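Acta de la reunión de la cocina compartida de Gavrilă, miércoles por la tarde

Presentes: Marius Coman, Relu Bratu, los de la planta de arriba y yo, que tomo nota porque llegué la última.

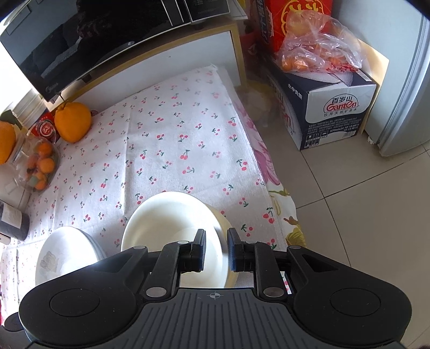 ¿Dónde se va a guardar la vajilla blanca a partir de ahora? En el armario bajo de la derecha, el que hasta ahora estaba lleno de bolsas, con los platos abajo y los cuencos en el estante de encima.

Costó llegar a eso, eh. Marius quería dejarlo todo en la estantería abierta (dice que así se ve lo que hay y se pone la mesa antes), y a mí me gustaba la idea, pero Relu nos recordó el polvo que se acumula allí en dos semanas y cambié de bando sin ninguna vergüenza. Votamos a mano alzada y salió el armario. Marius pidió que constara que sigue prefiriendo la estantería - consta.

Manteles. El de las cerezas se queda en la mesa baja, que a todos nos alegra la vista, ¡y mira que es difícil que coincidamos en algo! El de flores rosas y amarillas sigue debajo. Los de arriba preguntaron si hacían falta los dos y Relu contestó que el de abajo protege la mesa y que además cuelga bonito por el lado. Lavado cada dos viernes, primero uno y luego el otro.

La fruta. Acordamos que el tarro de cristal con los kumquats es de todos y que quien se coma los últimos lo friega. El cítrico grande, el que parece un pomelo gigante, no se abre hasta la cena del sábado. Pregunté si alguien sabía pelarlo y hubo un silencio largo; Marius se ofrece a intentarlo.

Platos nuevos. Seremos 13 en la cena y nos faltan 3 platos hondos. Relu miró en Petitz y en Haltum, y en Haltum los tienen lisos, que pegan con los cuencos blancos que ya usamos. Se aprueba comprarlos allí. Yo propuse buscarlos con dibujo gris de flores, como el del plato que está arriba del montón, pero no los encontramos en ninguna de las dos tiendas, así que lo dejo para otra vez.

Compra para el sábado: 700 gramos de arroz, limones, servilletas y detergente del que no huele a pino, por favor. Va Relu con el coche.

Pendiente: vaciar las bolsas del armario antes del viernes (los de arriba) y preguntar en Dultcombe si nos prestan sillas (yo).

La próxima reunión, el miércoles que viene a la misma hora. Marius trae las galletas.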